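Two sets of fingers and a heap of shirts

Milagros Llorente has been comparing gripper fingers since March, and she says she still changes her mind every Friday. She works with Valeriano Zabala at Pakaso, a small workshop that tests robot arms for companies which handle clothes. When I visited them they were deciding between two types of fingers, the Fusow and the Bustamante.

"With a box you close the fingers and you have the box," Llorente told me. "With a knitted shirt you close the fingers and maybe you have one layer, maybe two, maybe you have only pushed it a little on the table."

For this reason the first part of the comparison is only the pinch. The arm comes down, the fingers close on the cloth and the picture from the wrist camera is saved. They have 1130 of these pinches in their records, and 573 of them were made with the Bustamante fingers.

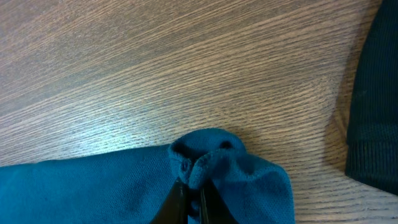
Teal knit fabric held between the black fingers, seen from the wrist camera.

Zabala likes this view more than any other. "You see how the cloth folds over itself near the tips," he said. "From the numbers of the motor I cannot know this." He would like to have a wider lens, but the one he tried before was heavy and the arm moved worse with it.

The second part is done with both arms, and it is slower. One arm takes the cloth at one side, the other arm must find a good place at the other side, and then they lift. Llorente had expected that the fingers would be the problem here. In her opinion it was more often the controller, a Stestoslow, which in the beginning did not keep the two arms well together.

"One arm was always a little early," she said. "It is like carrying a bed sheet with a person who does not listen to you." They lowered the speed, and after over 160 lifts she was content enough to start writing down results again.
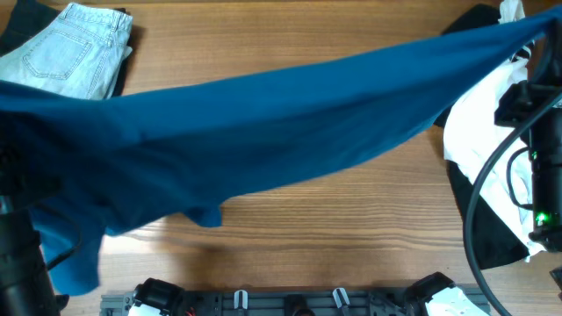
Blue fabric stretched between the two arms, with jeans and other clothes on the table.

I asked which fingers they would buy. Zabala answered at once that he prefers the Fusow, as they are easier to clean and to change. Llorente was more careful. She finds the Bustamante better on thin cloth, and she wants to reach 700 pinches with each type before she signs anything.

"He looks at the screws and I look at the sleeves," she said. They will repeat the thin shirts next, with the slower setting on both arms.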